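Rusosel busca traductor o traductora de checo a español

Somos una editorial pequeña que publica novela centroeuropea, recetarios antiguos y, cuando el mes viene malo, manuales de apicultura. En noviembre empezamos a preparar Kubíček, una saga familiar en la que casi todos los personajes se llaman igual y ninguno se habla con los demás. Necesitamos a alguien que la traduzca sin perder la paciencia ni los diminutivos.

Qué pedimos
Checo leído con soltura y español escrito con gusto. Valoramos los títulos, pero hemos recibido currículos de 70 líneas y seguíamos sin saber si la persona distinguía una coma de un punto y coma. Alergia moderada al gerundio.

Qué ofrecemos
Contrato de traducción con nombre en cubierta y 4000 euros por las 247 páginas, de los que 2000 se pagan a la firma. Nadie se ha hecho rico en esta casa, empezando por la casa.

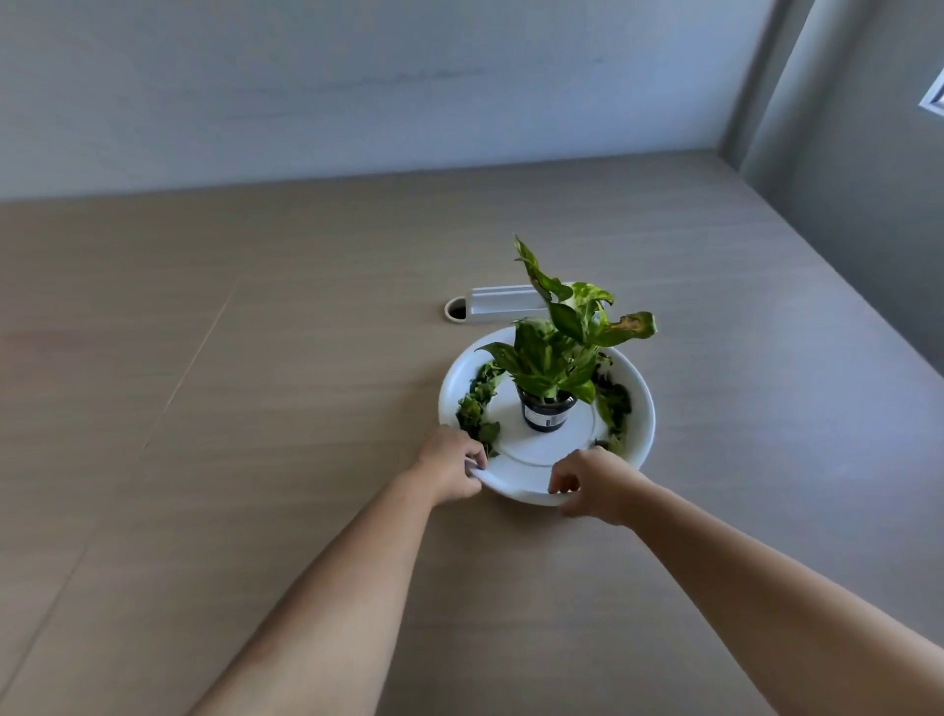

La traducción se hace a distancia, aunque la revisión final preferimos cerrarla en persona, discutiendo en voz alta. Para eso hay una mesa amplia de color beige con vetas de madera, sitio de sobra para desplegar el árbol genealógico de los Kubíček, y unas paredes lisas en las que no hay nada que leer salvo las galeradas.

Cómo presentarse
Envíe una carta breve y una página traducida de cualquier autor checo a la atención de Kristýna Čierny. Contesta a todo el mundo, también para decir que no. Abstenerse programas de traducción automática y sus representantes.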